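Chapter 7
Tables, Floors and Small Things Left Out

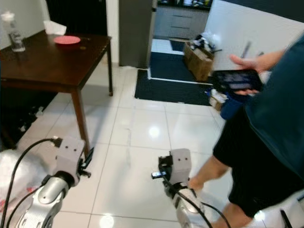 Figure 7.1 A wooden table with a glossy reddish-brown top, on a white tiled floor. A round pink plate and a glass bottle are on the table.

Most homes have one table that collects things. A plate stays there after a snack, someone puts a bottle down on the way past, and by Sunday evening there is no room to eat. The space underneath fills up too. In Figure 7.1 there are dark items stored under the table as well as the few things on top of it.

This chapter deals with shared surfaces in the home: tabletops, the floor below them and the paths people use to walk past. Chapter 6 covered cupboards and drawers, where things are out of sight. Open surfaces need different habits, as they are used many times a day and by everyone in the house.

We begin with the household diary kept by Perla Figueroa, who lives with her parents and two brothers in a flat in Trovcombe. Through August she wrote down every object left on the family table at nine in the evening. Her list came to 214 entries. Cups and plates made up the largest group, followed by post, then chargers and keys. Very few of the objects belonged to the person who finally cleared them away — a point we return to in Section 7.3.

Section 7.1 looks at clearing and wiping a table, including how to treat a shiny wooden top. Section 7.2 is about floors. Glossy tiles are easy to mop but show every crumb, and they can be slippery when wet. Section 7.3 asks who does the work and how it can be shared out fairly.

Words to know
Surface: the top or outside part of something.
Clutter: things left lying about where they are not needed.
Walkway: the part of a floor kept free for walking.

Before you read
Draw a plan of one room at home. Mark the table, the walkways and anything kept under the furniture. Keep your plan, as you will need it again for the activity at the end of Section 7.2.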